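Section 4: Placing and Leveling Your Formont Round Table

By now the pedestal should be bolted together and standing on its own legs, and the hard part is behind you. Take your time with this section, and have a cup of something nearby if you like (on a coaster, please).

1. Choose a spot where you can walk all the way around the table. We suggest leaving 100 cm between the edge of the top and any desk or cabinet, so that an office chair can roll back freely.

2. Set the table down gently on all of its legs. Don't drag it, especially on a soft floor.

3. Press lightly on the rim, first on one side and then across from it. If the top rocks, turn the foot under the short leg a little at a time until it settles.

Note: Floors in older homes can be surprisingly uneven, and a table that sits perfectly in one corner may wobble in the next. Check again whenever you move it. 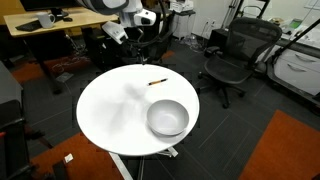
4. Lay a pencil on the top and let go of it. If it stays where you put it, you are very likely level. If it wanders off, go back to step 3 and adjust the foot on the side it rolled toward.

5. Once you're happy, go around underneath and snug up the center bolts with the key from bag B. Firm is enough!

Caution: Never sit or stand on the tabletop, and don't lean your full weight on the rim.

Caution: The glossy finish is tough, but it can be scratched by unglazed pottery. Lift bowls and mugs when you move them, and stick a felt dot under any that have a rough base.

For everyday cleaning, a soft damp cloth and a drop of dish soap will do nicely. Pencil marks usually come off with a plain white eraser. Please keep scouring powders well away from the top.

Spare feet and felt dots can be ordered as part no. 427.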